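4. Montage de la cellule dans l'atelier partagé

Nous avons longtemps hésité avant d'écrire cette section, qui tient autant du carnet d'atelier que du compte rendu scientifique, mais il nous semble que les lecteurs tentés par une construction semblable y trouveront plus de matière utile que dans nos courbes. La cellule Filis a été assemblée dans un atelier partagé, à Dalomum, sur une surface que nous occupions entre les projets des autres membres. Il fallait donc que tout puisse être déplacé, rebranché et recalé par deux personnes, sans outillage particulier, et cette contrainte très terre à terre a pesé sur presque tous nos choix, y compris sur ceux que nous pensions dictés par la seule mécanique.

Le budget total, hors bras, s'élève à 1 690 euros. La plus grosse part est allée aux fixations, aux câbles et aux bacs, que nous avons achetés en plusieurs fois et parfois rachetés (nous avions très mal estimé leurs profondeurs, et nous le confessons volontiers). Le logiciel de commande, Feton, est une adaptation assez libre d'un code que nous utilisions déjà pour une petite fraiseuse ; il a gardé de cette première vie quelques noms de variables qui étonnent les nouveaux venus et que personne n'a le courage de changer.

4.1 Calage et reprise des positions

Le calage a occupé l'essentiel de notre temps. À chaque réinstallation, nous reprenions 11 positions de référence, réparties entre le plan de travail et les bacs, en approchant la pince à vitesse très réduite. La première version de la procédure demandait une matinée entière ; celle que nous décrivons ici se fait pendant que le café passe, à condition que les bacs n'aient pas été échangés entre-temps. Nous conseillons de noter sur une feuille, tout bêtement, l'ordre des positions et le nom de la personne qui les a relevées. Notre feuille est scotchée au pupitre depuis le mois d'avril et elle nous a rendu davantage de services que le journal automatique.

Les surfaces brillantes ont été notre deuxième souci. Un plastique translucide renvoie la lumière de l'atelier d'une façon qui change avec l'heure, et nos seuils, réglés un matin, devenaient parfois inutilisables en fin d'après-midi. Nous avons essayé de masquer les sources gênantes, puis de ne garder qu'un éclairage d'appoint, avant d'accepter l'idée plus modeste de refaire une mesure à vide au début de chaque série. Le procédé manque d'élégance, nous en convenons, mais il a l'avantage de pouvoir être expliqué à un visiteur curieux sans sortir le tableau blanc. La figure 4 réunit trois vues prises au niveau du poignet.

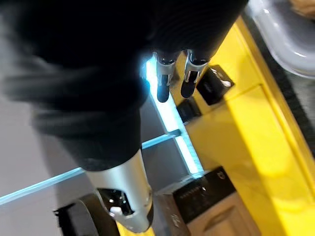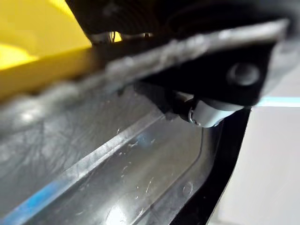
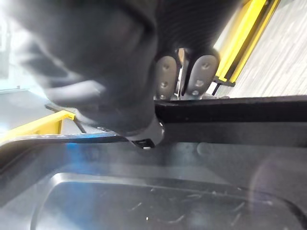 Figure 4. Cellule Filis, vues rapprochées du côté de la pince. De haut en bas : les doigts au-dessus du plateau jaune ; un bac en plastique translucide, rayé, sous la garniture grise ; les deux doigts écartés, près d'un bac gris foncé.

4.2 Doigts et garnitures

Le choix des garnitures a donné lieu à d'aimables disputes. Une matière souple pardonne les petites erreurs d'approche, mais elle s'use et finit par déplacer le point de contact ; une matière ferme se laisse mieux modéliser et marque davantage les pièces fragiles. Nous avons comparé 5 combinaisons de garniture et de force de serrage, en reprenant toujours les mêmes objets et le même ordre de passage. Les écarts entre les meilleures étaient plus faibles que ceux que nous observions d'un opérateur à l'autre, ce qui nous a rendus prudents, et un peu honteux d'avoir défendu nos favorites avec tant de chaleur.

Pour la suite des essais, nous avons donc retenu la combinaison la plus facile à remplacer. Il nous paraît préférable, dans un lieu où l'on travaille à tour de rôle, de disposer d'une pièce que chacun sait changer. Les plans du support, baptisé Au pour des raisons qui n'ont plus d'intérêt aujourd'hui, sont joints à l'annexe dans leur état du 27 octobre 2025. Les cotes y sont données en millimètres, et les deux perçages du flanc gauche peuvent être omis si l'on n'utilise pas de passe-câble.

Il reste la question du câblage au poignet. Nous l'avions d'abord laissé assez lâche pour ne pas gêner les rotations, puis raccourci après plusieurs accrochages, et nous ne sommes toujours pas satisfaits du compromis. La section suivante reprend ce point avec les mesures de répétabilité.

14 partages · 6 commentaires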